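How a robot learns to pick up small things

If somebody asks you to pass them a screw, you don't have to think very hard. You look, you reach out, you pinch it between your finger and thumb, and you hand it over. You have been practising since you were a baby.

A robot has to be taught. For a long time, people did this by writing out every single movement: go forward this far, go down this far, close the fingers, go up again. It works very well in a factory if the screw is always in exactly the same spot. If the screw has moved by the width of your thumb, the robot closes its fingers on nothing and carries on as if all is well.

A team at a workshop called Talska wanted to try a different way. The team is led by Melahat Şimşekoğlu, and their question was a simple one. Could a robot learn to pick up small parts by copying a person, even when the parts are never in the same place twice?

Learning by copying

The method is called imitation learning. To imitate means to copy.

First, a person moves the robot's arm and fingers using a set of handles. When the person squeezes the handles, the robot's fingers close. When the person lets go, they open. The robot is a bit like a puppet at this stage. It isn't deciding anything.

While this is going on, a computer saves two things many times every second. It saves what the robot's camera can see, and it saves how the person is moving the robot. One complete go, from reaching out to putting the part down in a tray, is called a demonstration.

After that, the computer looks through all the demonstrations and searches for patterns. It might find that when a part shows up on the left of the picture, the person usually moves left. It might find that when a part is right between the two fingers, the person usually squeezes. Nobody types these rules in. The computer works them out from the examples, and this stage is called training.

Last comes the test. The person lets go of the handles and the robot has to do the job by itself.

A camera on the wrist

You look at the world from your head. The Talska robot has a camera on its wrist, close to its two fingers, so it is more like having an eye on the back of your hand. The good thing about this is that the camera always goes where the fingers go. The bad thing is that it can't see much of the room.

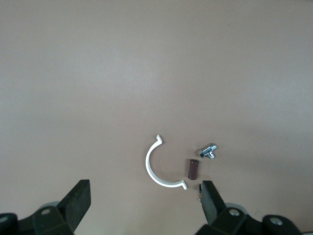 Small parts are a hard test for a robot because they come in so many shapes. Something flat needs a different grip from something round, and something shiny can look different each time the light falls on it in a new way. The white bracket is curved like a letter C, so it could be held by the band or by one of the little tabs at its ends. The short brown cylinder next to it has no tabs at all, and round things like to roll. The metal fitting has flat sides at one end, a branch pointing down, and bright reflections on it that a computer can mistake for edges. When the fingers are wide apart, the robot also has to choose which part to go for before it closes them.

How the test was done

Berkay Toprak and Duygu Yazıcı took turns with the handles. They gave the robot 90 demonstrations, and before each one they moved the parts to new places. Sometimes they put them far apart and sometimes close together. They did this on purpose. If the parts had stayed still, the robot could have learned to go to one spot without looking.

Then the robot had 90 tries on its own, with the parts in places it had not been shown. It got the part into the tray 74 times.

The team wrote down what went wrong in the other tries as well. Most of the time the robot touched a neighbouring part on the way down and pushed the one it wanted out of reach. In 4 of the tries it picked up a part but let go too early. In 2 it stopped above the table and didn't move again until someone pressed the reset button.

Why write down the mistakes?

Mistakes tell the team what to do next. Yavuz Soylu, who looks after the computer side, noticed that nearly all the bumps happened when parts were very close to each other. When he checked the demonstrations, there were not many like that. The robot had not had enough practice at the hardest thing, so the next set will have more crowded tables in it.

Helmut Janssen wants to change something else. He would like the people giving demonstrations to make a few small mistakes and then put them right, for example by starting to reach in the wrong direction and then turning back. If the robot only ever copies perfect goes, it has no idea what to do once it has drifted off course.

The new tests start in November.

Try it yourself

You need a friend, a tray and a few small objects, such as a rubber, a pen lid and a bottle top.

Put the objects on the table. Your friend is the robot. They shut their eyes and use only their thumb and one finger. You are the camera, and you tell them where to go using only these words: left, right, forward, back, down, close, open, up.

See how long it takes to get every object into the tray. Then push the objects closer together and have another go.

Words to know

Gripper: the part of a robot that holds things. It works like a hand.

Demonstration: one go at a job, done by a person so that a robot can copy it.

Training: the time when a computer looks for patterns in examples.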